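The Tin from Cikberg

In August my aunt left me the house in Cikberg, and with the house came the tin. 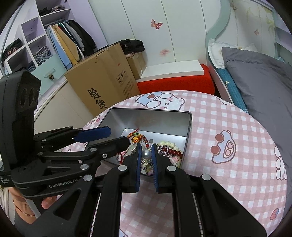

My sister said on the telephone that I must not sell it all together, because the dealer at Plumia pays by weight and does not look. Take out the pearls first, she said. Mother always told that one of them was real.

I asked which one.

She did not know. She was 6 then, and I was 4.

So I sat at the round table until the evening and pulled at the knots. One chain came free and took another with it. I remembered my aunt's neck, and the smell of her powder, but I could not remember any pearl – only that she touched her throat when she lied.

At nine my sister called again.

"Did you find it?"

I put my hand to my throat.

"Not yet," I said.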